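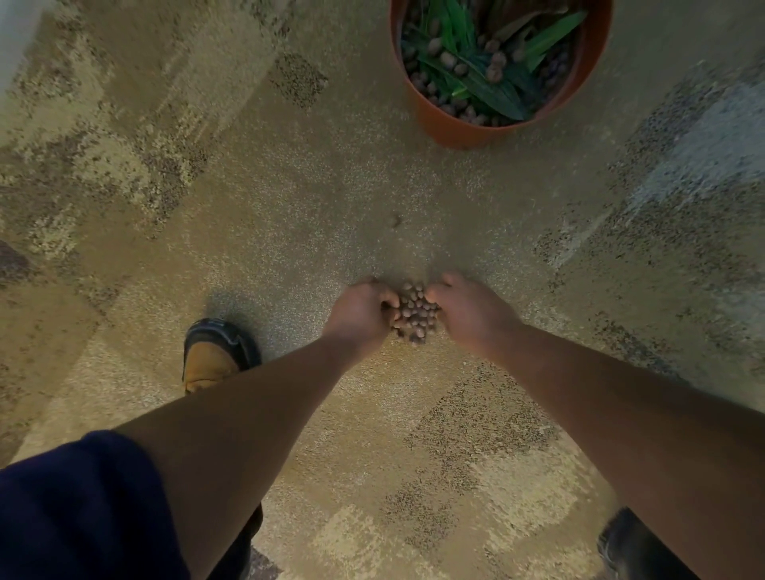 3.2 Picking up spilled clay pebbles by hand

Figure 3. Two bare hands gather a handful of brown pebbles just above a patterned carpet. The plant pot, filled with matching pebbles, stands nearby.

Of all the small jobs that come with keeping houseplants in baked clay, gathering the spill was the one we most looked forward to studying, and it did not let us down! Potting guides spend pages on rinsing, soaking and root trimming and then skip the moment when a handful of round pebbles has to get off the floor and back around the plant. Yet in the Obura household diaries (Section 2) it came up more often than watering trouble. People had strong feelings about it, and very good tricks.

We asked 20 plant keepers to gather a spill in their own homes, on whatever floor the plant normally stood near. Each person did the job twice, once with no instructions and once after watching another keeper do it. They were free to kneel, sit or squat, and free to use a dustpan if they liked, though most went straight in with their hands. Across all visits we tracked 1,686 pebbles from floor to pot.

The most common method by far was what we came to call the two-hand press (Figure 3). The arms come down from either side, the palms and fingers close on the heap from left and right, and the pebbles are squeezed into one clump and lifted together. It looks simple, but there is a lot going on in it. Round pebbles the size of peas or marbles have almost no flat sides to hold on to, so the clump stays together only as long as the pressure is even. Squeeze too hard at the top and the lower ones pop out. Squeeze too little and the whole thing sags. The weak spot is nearly always the underside, where there are gaps between the fingers and nothing to close them. In Figure 3 a few pebbles at the bottom of the clump appear to be slipping through in just this way.

Keepers dealt with the underside in different ways. Adhiambo Mfaume, who ran the home visits, noticed that several people rolled the little fingers inward to make a kind of floor for the handful (she now does this herself and swears by it). Others kept the press very low, so that anything that fell had only a short drop and did not bounce far. A third group simply took less. Taking less sounds slow, but on carpet it was often the quickest way to finish, and we were delighted to see how many people found this out by their second try.

Then there are the strays. A stray, for our purposes, is any pebble lying more than a hand's width from the main heap, and 656 of the tracked pebbles were strays at one point or another. The single pebble on the carpet between the hands and the pot in Figure 3 is the sort of thing we mean. Keepers almost never went for strays first. They cleared the heap, emptied their hands into the pot, and then came back for the loners with finger and thumb. Mojtaba Shahbazi made the nice point during coding that this order leaves the hardest searching for last, when people are ready to be done. Several keepers stopped while strays were still in plain view and picked them up only as they were getting to their feet.

Floor covering mattered more than we had guessed. On smooth tile the pebbles rolled away from the closing hands, and people ended up chasing them. Low-pile carpet held them nicely in place, but a speckled pattern in beige, tan and brown, like the one in Figure 3, is close to the shades of the clay itself. Keepers with floors like this often swept a flat palm over the carpet to feel for what they could not easily pick out by eye. Sharon Ogola suggested scoring the palm sweep as its own step, and we have done so in Table 2.

Where the pot stood was the last thing we coded. Pots left within easy reach of the spill made for short trips, though long arching leaves got in the way when a full double handful had to be let go over the rim. People with grassy, narrow-leaved plants tended to tip the pebbles in along one side and then spread them with a fingertip. We return to spreading and leveling in Section 3.3.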